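Flellik hand-held gripper

The Flellik is a hand-held gripper used for recording how people do jobs with their hands, so that a robot arm can be taught the same jobs later. I look after a batch of them, so this article leans toward upkeep. If you want the history, Clive Tunstall wrote most of the Stomthorpe page and he knows it far better than I do!

Overview

You hold it like a chunky power tool and squeeze. The two soft pads at the front close on whatever you're picking up, and a camera sitting behind them records the lot. The body on mine is white plastic with slotted vents (please don't put tape over those, I've peeled off so much tape). Other shops use a square black-and-white marker on top of the tool so its position can be worked out from outside. The older Rowbotham body takes the same pads, but the screws are different, and mixing up the two screw bags is a mistake I've made more than once.

Setting up

I start with the pads. Push each one onto its post until it clicks, then squeeze slowly and watch the tips. They should meet evenly, and if one gets there first, back off the screw on that side a quarter turn and try again. Next comes the marker, if you're using one. It has to be flat and clean, and the bracket has to be tight, although a tilted bracket is fine as long as it stays at the tilt you calibrated with. After that I plug in the cable, wake the camera and run the Lurkham check, which asks you to open and close the gripper 59 times. Yes, it's dull. Put some music on.

A good check ends with a travel number near the one written inside the battery door. My favorite unit says 2815 in there, in my own terrible handwriting.

Routine care

Pads are the part that wears. I wipe them with a damp cloth after every session and swap them at 3000 squeezes, sooner if the fine texture on the inner face has gone shiny. Anything sticky or wet on the job means a wipe in the middle too, and I keep 2 spare pairs in my apron pocket for that. Vents get a soft brush, never compressed air, which just pushes the fluff further in.

Common faults

A gripper that opens lopsided nearly always has a pad that isn't fully home. Jumpy position data is usually a greasy marker, or glare off it from a ceiling light, so try turning your bench before you start taking anything apart. If the trigger feels gritty, open the left side only, clean the slide and put one drop of light oil on it. I rewrote this section on 26th June after finding a slide that had been packed with bike grease, and it took me most of an afternoon to get it moving again. 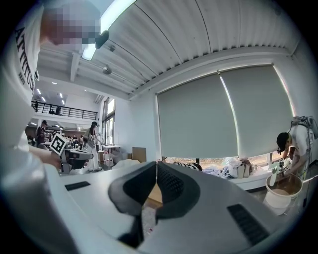

For the trigger spring you do have to open both sides, and it will try to escape, so work inside a deep tray and keep a thumb over it as the cover lifts. The new spring goes in with the long leg toward the handle. Run the Lurkham check again once it's closed up, and write the new number inside the battery door.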